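Okay, a few of you asked about the hand-held grippers, so I'm going to ramble for a bit. I've had a pair on loan from Boonyarit through their home kit program, and this is my honest writeup before they go back on Sunday. Long thread, get a snack.

First, what you get. Two grippers, a charger, a strap I never figured out, and a printed guide that Ekkachai Jaidee wrote. I want to shake his hand. It reads like a patient uncle explaining a lawn mower.

You hold one in each hand and do ordinary chores with them, and the recordings go off to people who train robot arms. The program is called Cokorcombe (I've been saying it wrong on calls for weeks, sorry to everyone at the Setholm office).

My list of chores was mostly small stuff. Sorting, packing, opening and closing boxes, moving hair clips in and out. I thought small would mean easy. Oh, you sweet summer child.
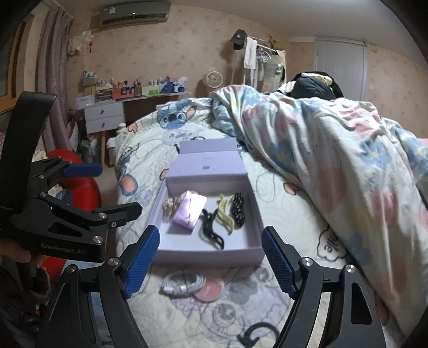 The finger pads are the best part of the whole kit, and I'll fight anyone on that. They're blue, they're ridged, and they hang on to slick little things far better than the plain ones on the Dranau set I tried last year. With those I dropped a lipstick so many times it stopped being a lipstick.

Claw clips are still tricky! If you come at one from the side it wants to roll over on you. What worked for me was coming down from above with the jaws only a little wider than the clip, then squeezing slowly. Slower than you think. Slower than that.

Cables I'm less in love with. A coiled one is fine if you catch the whole coil in one go. Catch a single loop and the rest follows you around the bed like a puppy.

Weight: my Boonyarit pair is light enough for the first half hour, and then my forearms start sending letters of complaint. I ended up doing 3 short sessions a day with a proper break in between, and that felt about right for someone who does not own a dumbbell.

Someone asked whether you need a clean, fancy space for it. You don't. The guide says to work wherever the chore would normally happen, and beds and desks with all the usual things on them are fine. I found a bed nicer than a table for the small items, as they don't skitter away when you miss. The downside is that soft surfaces sink, so a flat box tips toward you right when you reach for it.

Now, boxes. I was dreading these and they turned into my favorite. If the box is narrow enough to fit between the jaws, take it across the short side and keep your wrist loose - the pads do the rest. For anything wider I used both grippers, one to steady and one to lift, and it took me an embarrassing number of tries to stop knocking them together.
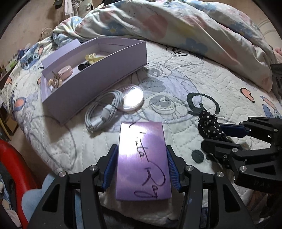

Purple box in the blue pads. Polka dot scrunchie waiting its turn.

The app is the weak spot. It logged 293 clips for me and I'd say it was pleasant to use for maybe half of them. The upload screen sits there with no progress bar, and I closed it twice thinking it had frozen. Please, Boonyarit, a little bar. Even a fake one.

Support was lovely though. I wrote in at some silly hour with a question about a stiff joint and got a real answer from a real person before breakfast, with a drawing!

Would I recommend it? If you like fiddly, quiet work and you've got a podcast backlog, yes, absolutely. If you get cross when a hair clip won't cooperate, maybe borrow a friend's for an afternoon first.

I'd give it 4 out of 5. The missing star is for the app, and a tiny bit for the strap. If anybody knows what the strap is for, my replies are open.

Oh, and for the person who asked about left-handers - the two grippers felt the same to me in either hand, so I think you'll be fine, but ask them before you sign up. They do answer!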